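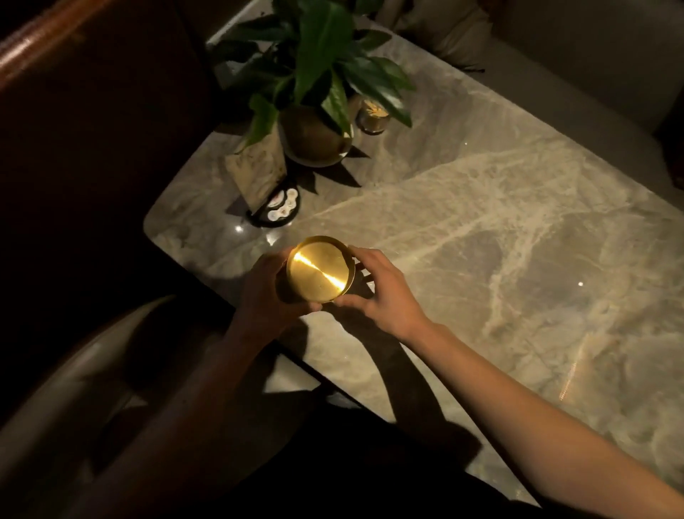
A round lidded container in brass-colored metal, held over a marble tabletop.

Dideo Temple Trust Adopts New Schedule for Evening Prayers and Festival Observances

27 September 2018

The Dideo Temple Trust has adopted a revised schedule of worship for its prayer hall in Vundby. The schedule sets new hours for evening prayers, moves the monthly scripture reading to the main hall, and establishes a single procedure for families who wish to sponsor a ceremony. It takes effect on the first day of next month and will remain in force until the spring review in March.

The Trust announced the changes in a written notice to member households. Printed copies are posted at both entrances to the hall and may be requested from the temple office. Members who receive the quarterly bulletin by mail will find the full schedule enclosed with the next issue.

Evening hours

Under the new schedule, evening prayers will begin at 7 p.m. throughout the year. The starting time has until now followed sunset, with the result that it moved several times each season and was often posted only a few days ahead. Members traveling from Zollia and other outlying towns had asked for an hour that could be relied upon, and the Trust received written requests on the subject from a large number of households.

The lamp offering will continue to open the evening service. Devotional singing will follow, and the service will close with the distribution of blessed food. The doors of the hall will open thirty minutes before prayers for those who wish to sit in silence or recite privately. Members are asked to keep conversation to the entrance lobby during this period.

Priests will continue to mark sunset with a short recitation in the inner shrine, as before. Members may attend this recitation when the hall is open, though it will not be announced and no separate seating will be arranged.

The morning service is unchanged.

Scripture reading moves to main hall

The monthly reading of the Bhagavad Gita, which has been held in the upstairs study room since the Vundby hall was opened, will move to the main hall. Attendance at the reading has outgrown the study room, and older members have found the staircase difficult. The reading will be conducted in Sanskrit with an English explanation after each group of verses. Text sheets with transliteration will be provided and should be returned at the close of the session.

The study room will be given over to the children's class, which currently meets in the dining hall. Parents should note that the class will now end at the same time as the adult reading, and that children are to be collected from the study room in person. Registration for the class is open at the temple office. Families already enrolled do not need to register again.

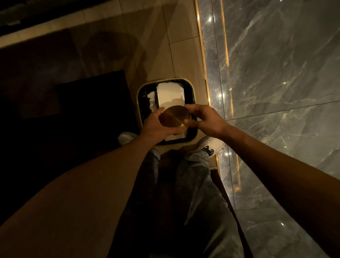 A dark gold lid is held above a small lined trash bin.

Sponsorship of ceremonies

The Trust has also approved a single form for the sponsorship of ceremonies. Requests had previously been accepted by telephone, in person after services, and by letter, and in several cases two families had been promised the same hour on the same day. All requests will now be entered in one register kept at the office. Where two requests are received for the same hour, the earlier entry will be honored and the second family will be offered the nearest open time.

The form asks for the name of the sponsoring family, the purpose of the ceremony, the family lineage name where known, and the birth star of each person on whose behalf prayers are to be offered. Families who do not know the birth star may leave the line blank, and the officiating priest will advise them. The form should reach the office at least 2 weeks before the requested date. Naming ceremonies and memorial rites are exempt from this notice period, as are prayers requested at a time of illness or death in the family.

No fixed charge will be made for the use of the hall for a religious ceremony. Offerings remain voluntary, and a family's ability to give will have no bearing on the scheduling of its request. The Trust wishes this point to be clearly understood by all members.

Materials for the ceremony, including flowers, fruit, rice, ghee, and camphor, are to be brought by the sponsoring family according to the list supplied by the priest. The temple will continue to provide the fire vessel, lamps, and water pots. Families are requested not to bring glass containers into the shrine area.

Festival observances

Navaratri will be observed on all nine nights with an extended evening service. On these nights the lamp offering will be repeated at the close of the singing, and the dining hall will remain open until the last guests have left. Parking behind the hall is reserved during the festival for elderly members and persons with disabilities. Other visitors are directed to the field across the road, which has again been made available to the Trust for the season.

The Diwali observance will be held in the main hall, with the worship of Lakshmi followed by a community meal. The dining hall can seat 600 guests over the course of the evening, and last year's observance was attended by 551. The meal will therefore be served in separate sittings, and member households will receive seating cards in advance. Visitors who are not members are welcome and may obtain a card from the office without charge.

Fireworks are not permitted on temple grounds. Oil lamps may be placed only on the stone ledge along the front walk and must not be left burning unattended.

Assistance from Ahuja

The printing of the schedule, the sponsorship forms, and the reading sheets was paid for by a grant from Ahuja, the family foundation that earlier supported the repair of the hall's roof. The foundation has also agreed to meet the cost of a hearing assistance system for the main hall. Installation is expected to be complete before the spring review. During the work the side aisle will be closed for short periods, and notices will be posted in advance.

The Trust expresses its gratitude to the foundation and to the households in Vundby and Zollia that submitted comments on the draft schedule.

Conduct in the hall

The notice to members repeats the existing rules of the hall. Shoes are to be left on the racks in the lobby. Food from outside may be brought in only as an offering and must be vegetarian. Telephones should be turned off before entering. Photography is permitted during family ceremonies with the consent of the family and the priest, but is not permitted in the inner shrine at any time.

Members are asked to place used flowers and leaves from offerings in the marked baskets by the side door. These are composted on the grounds and should be kept separate from paper, foil, and plastic wrapping.

Review in March

The Trust will review the schedule in March. Written comments may be left at the temple office or sent by mail to the Vundby address and should be marked "Schedule Review." Comments may be submitted in English, Hindi, Gujarati, or Tamil. The Trust has asked in particular for the views of families with young children on the new hour for evening prayers, and of members in Zollia on whether a shared ride to the hall should be arranged during the winter.

Any further change arising from the review will be announced in the spring bulletin. Until then, questions concerning the schedule should be directed to the temple office during regular hours. Questions of a religious nature, including the choice of a suitable day for a ceremony, should be addressed to the priests after morning or evening prayers.

Issued by the office of the Dideo Temple Trust, Vundby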